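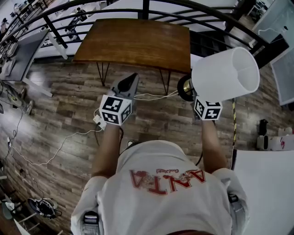

The table lamp, tilted sideways, with the side table waiting by the railing.

01/02/2026
From the upstairs notebook, Stimis workshop

Lamp and side table, continued. I said last time that I would write this corner up properly once the furniture had stopped moving about, and it hasn't stopped, but I have a mug of tea and an hour, so it may as well be now.

For anyone picking the book up cold: we are trying to make one decent, homely corner on the upper floor at Stemia, up against the black railing, so that we have a real place to put things down and pick them up again and so that there is somewhere up here that doesn't feel like the back of a computer. The little side table lives there. The lamp is supposed to live on the table. That is the entire plan and it has taken up far more of this notebook than I ever thought it would.

The table first, as it has behaved best. It's the small Rollodholm, warm brown top, thin black hairpin legs, and I have grown very fond of it. I measured it again this morning as my earlier figure was smudged (my own sleeve, sorry). The height is 400 mm to the top. It's low, then, lower than people expect, and everybody who goes to set something on it for the first time comes in too high and then has to feel their way down the last bit. I did it myself with a full mug. The legs are lovely to look at but they do like to find the gaps between the floor planks, and if one foot is in a gap and the others aren't you get a rock, only a tiny one, but enough to make a lamp nod. The cure is to turn the table a few degrees until all the feet are on flat board. Once it is right, please don't shuffle it straight again to please the eye! I know it looks slightly off against the boards. Leave it.

I had a go with felt pads under the feet. They stop the scraping noise nicely, but one came off after a morning and I found it later on my sock. I've a different sort on order, the kind that push on like a little cap, and will try those when they come.

Distance from the table to the railing. I had it right up against the bars in the beginning, which looked very smart, but anything set down on the far side was then much too near the drop for my liking, and there are people at their desks down below who would not thank us for a lamp. It now sits 836 mm clear, measured from the back edge of the top to the nearest upright. The railing curves, so be careful where you take that measurement; I got two quite different answers before I noticed I had moved along. There's a pencil tick on the floorboard where I measured from. If it's been mopped off by the time you read this, take it from the back edge at the middle of the table and you will be near enough.

Now the lamp. White fabric shade, round black base with the brass-coloured middle, thin white cord. We had it from Sitompul along with the box of odds and ends in July and it has been a good lamp, no complaints about it as a lamp. The shade is 273 mm across the open end by my tape. It is a plain cylinder, very handsome on the table, and the scale suits that low top better than the tall thing we tried before it.

Where it is awkward is in the handling. All the weight is in the base and all the size is in the shade, so whatever you take hold of, the other end has an opinion. Hold it by the stem near the bottom and it stays more or less upright. Hold it higher and the base swings, and then you have a lamp lying on its side in mid-air and you need to bring it round again before it goes anywhere near the table. It can be done, and I've done it plenty, but the temptation is to steady the shade with whatever is free, and fabric shades do not enjoy that. There is a faint dent in ours that I smoothed out from the inside with the back of a spoon. It came up very well. I wouldn't like to do it twice.

Notes on setting it down, for what they're worth, from a good many tries:

Get the base level before you are over the table, not after. If the rim of the base touches first on one edge, it skates. It doesn't go far but it leaves a mark, and the top of the Rollodholm has one already, a little crescent towards the left that I've rubbed with oil and which now only shows if you know it is there.

Land it a touch back from the centre. In the dead centre it looks right, but then there is no useful space in front for a book or a cup, and a side table with no room for a cup is hardly worth the name.

Let go slowly. I know, but write it down anyway. The shade sways a little on its fitting and if you come away in a hurry you catch it on the way out.

The cord is the real subject of today's entry and I've been putting it off. It is 2,448 mm from the lamp to the end, which sounds like masses until you have it lying across a floor, and then it is somehow both too long and too short. Too long, in that it wanders out over the boards and gets walked on. Too short, in that it will only reach the table comfortably if you bring it in from the left, past the desk. Brought in from the right it pulls tight just as the lamp gets there, and the lamp then tries to leave again.

So the cord comes in from the left. I had the small white plug adapter sitting out on the floor for a while, and I don't love it there. White plug, white cord, pale mood, poor light late in the day, and sooner or later a toe. I'd like it moved in under the desk with everything else, but then we come to everything else.

Under the desk. I am not proud of it. The desk itself is fine, grey top on the white frame, very sound, but the cables beneath have been breeding. Black ones and white ones all in together and spread out over the floor well past where the desk stops. I got down on my knees this morning to follow a single white one from end to end, thinking it was the lamp's, and came up ten minutes later holding the wrong thing altogether. There's a day's work there for somebody patient. My proposal, written here so that I can be held to it:

Pull out anything that isn't joined to something at both ends and put it in the box. Do not throw any of it away yet.

Wrap the long ones in loose loops with the fabric ties (blue tin, second drawer) and leave the hard plastic ties alone. We've all had to cut one off with the wrong scissors.

Label both ends. Masking tape folded over on itself like a flag is perfectly good and you can read it without turning the cable round.

Give the lamp cord its own way along the floor, apart from the rest, as it is the only one that gets moved several times in a day. If it's bundled with the others then every time the lamp goes up on the table the whole nest gives a tug.

On that last one, I have tried running it along the join between two boards, and it lies in very sweetly for most of the way and then springs up where the boards end. A strip of the soft cloth tape over that spot held it for the afternoon. The trouble is that the tape has to come up whenever we want the lamp somewhere else. I left a little tab folded over at the end so you can get a fingernail under it.

Other bits on the floor. Shoes are supposed to go on the rack, and I include my own in that. The stool should be pushed in against the side when it isn't wanted; its white legs stick out further than the seat suggests and I have the shin to show for it. The boards themselves swept up well. Go along the planks and not across, otherwise the dust just goes down into the gaps and comes up again the next day looking refreshed.

The light. I had the lamp on the table for a good while towards the end of the afternoon, plugged in and lit, and it is exactly what that corner wanted. The shade throws a soft round pool on the brown top and a bit more on the boards, and the hairpin legs make long thin shadows that I could have watched for some time. The railing catches it too, along the curved bars. I tried a warmer bulb out of the Sitompul box and liked it better still, so that one has stayed in. The old bulb is wrapped in tissue in the drawer with the cable ties, in case anyone disagrees with me, which they are welcome to do in the margin.

Still wants doing: push-on caps for the table feet. The cable day. A flat mat or a round of felt for under the lamp base to save the table top (I've a scrap of grey that might do, if I can cut a circle for once in my life). And a second thing to live on the table with the lamp, something low, so that we can practise working round the shade without knocking it. I had thought of the small dish from the kitchen, but it has biscuits in it at present.

Tape measure is back on its hook.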